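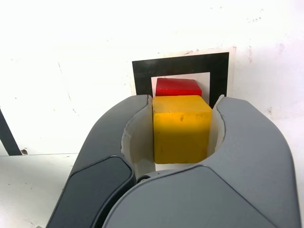
Most of the argument at Selis this spring has been over a piece of software that does nothing but change its mind. The planner decides how an arm should get from one place to another, and for two years it did so in the manner of a man who has read the map once and will not be told about roadworks. The new version asks again on the way. It asks, in fact, rather more often than its authors would like, and a good part of the firm's working week now goes on a yellow cube, somewhat scuffed, held between two grey fingers with cream pads, while a red block waits behind it in the middle of a black and white marker. The cube is the easy part. The red block is what they fall out over.

Pranab Talukder wrote the first planner and speaks of it as other people speak of a car they should have sold. It was quick, he says, and it was tidy, and on a clear table it was hard to fault. Give it a starting pose and a goal and it would draw a line through the air that a geometry teacher could have framed. It then followed that line with its eyes shut. If the object had been nudged in the meantime, the arm would arrive with great dignity at the place where the object used to be.

"It was never late," says Talukder. "You have to give it that."

Selis occupies the upper floor of a former tile showroom, and the stairs still have sample borders running up one side, each step in a different taste. Its customers are packers and small parts firms who own an arm already and would like it to be less literal. The company doesn't build hardware. It sells the layer in between, which takes what the camera thinks it saw and turns it into something the motors can be asked to do. The product is called Tener, a name chosen in an afternoon and defended ever since.

Home | News | Features | Workshop | Back issues | Subscribe

The trouble with the layer in between is that both neighbours lie to it. Nusrat Sheikh looks after perception, and she is frank about the quality of the goods she passes along. A printed marker is about as kind a thing as you can show a camera. It has a hard black border and square corners, and its size is known to whoever printed it. Find the four corners and you can work out where the marker sits in relation to the lens. Put something in front of it and you lose a corner or two, and then the software has a choice between admitting this and making something up.

For a long while it made something up. The old code would take the corners it could find, guess the rest, and hand over a position to a tenth of a millimetre, with no note attached to say that the whole thing was a hunch. Sheikh's main contribution, as she tells it, was to add the note. Every estimate now travels with a measure of how far it should be trusted, and when a gripper or a block hides the lower part of a marker the measure goes bad in a hurry.

"People want the number," she says. "They'll put up with the other number if you make it small and put it on the right."

What to do with the other number is where Talukder and Sunil Marikar part company. Marikar runs control, the last stop before anything moves, and he holds that a planner which keeps revising its plan is a planner that makes his arm twitch. He has a recording to prove it. Each fresh estimate differs from the last by a hair, each hair produces a new path, and the wrist dithers over the table like someone choosing a chocolate. The first week of replanning was, he says, the ugliest motion he has seen from a machine that wasn't broken.

The cure was mostly a matter of manners. The planner may still change its mind, but it must now show that the new path is better by a fair margin before it bothers anyone with it. If trust in the estimate falls too low, the arm stops, backs off a little and looks again. This is slower. It also looks, to a visitor, remarkably like thinking, and Kumudini Gamage, who deals with customers, has had to talk more than one of them out of paying extra for it.

Gamage's own interest is in the tooling, a word that makes even engineers look at their shoes. When she joined, finding out why a grasp had failed meant asking Talukder, who would open four windows, sigh, and tell you by lunchtime. She wanted something a packing supervisor could read. The result is a replay screen with a slider along the bottom: drag it, and you see what the camera reported, how far it was believed, and which plan was in charge at the moment things went wrong. It was built in June by her and Sunil Sivakumar, who is known in the office as the other Sunil and has stopped objecting.

Sivakumar also owns the test suite. Every change to Tener has to get through 1,000 simulated grasps overnight, followed by 400 on the bench, and he reports that the simulator has never once embarrassed the team as badly as the bench has. In the simulator, blocks have perfect edges and floors have no dust. Real blocks pick up marks, and a glossy top throws back a highlight that a camera may well take for an edge. He has tried adding scuffs to the simulated ones. They were, he admits, very beautiful scuffs, and they made no difference to the results.

The largest trial so far has been at Hettiarachchi, a family firm that packs door fittings and has no patience for demonstrations. Its arm had been running the old planner with a strip of tape on the bench to show staff where not to put their tea. With the new one the tape has come up, though the tea has stayed where it was out of habit. The complaint now is that the arm stops to look too often on the late shift, when the lights over the far bench are switched off. Sheikh thinks the threshold is right and the lights should be left on. Marikar thinks the threshold is hers to change and the lights are not.

A rival, Temton, takes the view that all of this should be learned from data and that hand-written rules about trust belong in a museum. Talukder has been to see their system and came back quiet. It was smooth, he allows, smoother than his. He asked them why it had dropped a hinge, and they told him they would need to train it some more.

The next release lets the planner move an obstruction out of the way before reaching for whatever is behind it, which means deciding where to put the obstruction down. Talukder wants it set down in the nearest clear space. Marikar wants it put in the same spot every time, so that he can sleep. For the moment there is a setting, switched to Talukder's way on one bench and Marikar's on the other, and Sivakumar has been asked to stop publishing the scores.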